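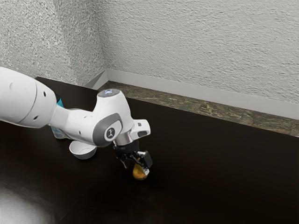

Simulated demos for pick and place: keep the messy ones or throw them out?

posted by tealeaf_88

Hi all, long-time reader, first time asking anything. I'm putting together a set of demonstrations in simulation for a small imitation learning project I call Mokstead. The job is boring on purpose: pick up the fruit, put it in the white bowl. Dark table, white arm, textured walls, a bottle standing back there as clutter. I drive the arm myself with a game controller and record everything as I go.

So far I have 1,343 episodes, and I'd guess I've watched maybe half of them back. My trouble is that a lot of them are ugly. I come down on the fruit, don't like my angle, back off, come down again. Or I get the pear in the jaws and then just sit there a couple of seconds because I'm figuring out how to get over to the bowl without dragging my forearm across it. The bowl is really close to the arm in a lot of my layouts, and on my screen the wrist and forearm cover the bottle almost completely, so I'm sometimes steering by memory.

I trained on everything first. The policy reaches fine, closes on the fruit fine, and then hangs there just over the table like it forgot why it came. Sometimes it gets going again, sometimes it doesn't. Then I got mad and cut the set down to only the clean runs, which left me with 800, and now it moves nicely but if it misses the first grab it's done for. It closes on air and carries the air over to the bowl. Very confident about it, too.

So which is it? Do I keep the messy ones, drop them, or record the whole thing again like an adult? I have one free evening a week (Tuesday) so redoing it all would hurt. I'd also take any advice on how much to move stuff around between episodes. Right now I shuffle the fruit every time and the bowl whenever I remember.

3 replies

gravelpit

You've got two different kinds of messy mixed together and I'd split them up before doing anything else.

The retries are gold, keep those. A run where you come down wrong, back off and get it the second time is the only place your policy ever gets to see what a bad approach looks like and how you climb out of it. You cut those and got a thing that carries air, which is pretty much what I'd expect. I did the same dumb thing on my first set (blocks into a tray, I called it Sunard, don't ask) and spent a month blaming the network.

The sitting around is the stuff you want out. If you hold still for two seconds with the pear in the jaws, that's a long string of frames that all look the same and all say "don't move." With no history going in, the policy sees fruit in the gripper just over the table and the most common thing you ever did there was nothing. So it does nothing! Don't delete those episodes, just trim the idle part. I run a little script that drops any step where the arm moved less than a tiny amount and the gripper command didn't change. Be careful around the actual closing, though. The arm is supposed to be still while the fingers shut, and if you strip that out too you get a policy that yanks upward before it has hold of anything. I keep 9 steps on each side of any gripper change, no matter what. No science behind that number, it just worked with my control rate, so try a few.

On the layouts, move the bowl every single time. If it's mostly in one place the policy will learn the place and ignore the bowl, and you won't notice until you test with it somewhere else. Move the bottle too. Let the reset do it with a random draw so you're not relying on remembering. Throw in some layouts where the bowl is out on the open side of the table, away from the arm.

Vlad_sim

just use more data. 1,343 is nothing for images. also what simulator?

oddsocks

Agree with gravelpit on nearly all of it, but I'd push a bit on the camera thing because I think you skated past it.

You said the arm hides the bottle and you steer by memory. Your policy doesn't have your memory. If you know where something is because you saw it before the arm swung in, and the network only gets the current image, then you're teaching it to make decisions based on stuff it can't see. From its side your moves look random. I had this on a project named Rarkano, where I was dodging a mug the camera couldn't see half the time, and the trained version would dodge a mug that wasn't there. Funny the first time.

What fixed it for me was adding a second view from the wrist and then only looking at the recorded views while I was driving. No free-orbiting the sim camera to peek around the arm! I bet you're doing that, everybody does it. It makes you slower and clumsier for the first evening and then it's okay. You could also feed in a few past frames, but I found that made the freezing worse until I'd cleaned up the pauses, so I'd do the trimming first.

And please don't redo the whole set. Put the retries back in, trim the pauses, train, and look at where it fails. Then record a small batch starting from exactly those spots. I added 17 episodes that started with the gripper already closed on nothing, where all I did was open up, lift a bit and go back for the object, and that did more than the couple hundred normal ones I'd recorded the week before. In sim you can set up that start in no time.

One more small thing, if you don't already, save the full sim state along with the images. Then when you add the wrist view you can replay your old episodes and render them again from the new camera. I didn't, and I was sore about it for most of October.

tealeaf_88

Yes I orbit the camera. Constantly. I'm a little embarrassed now.

I do have the states saved, thank goodness, so I'll try the wrist view on the old stuff and put the retries back in with the pauses trimmed. Vlad, it's a homemade thing on top of a free physics engine, so the name wouldn't mean anything to you. Will post again once I've had a Tuesday or two with it.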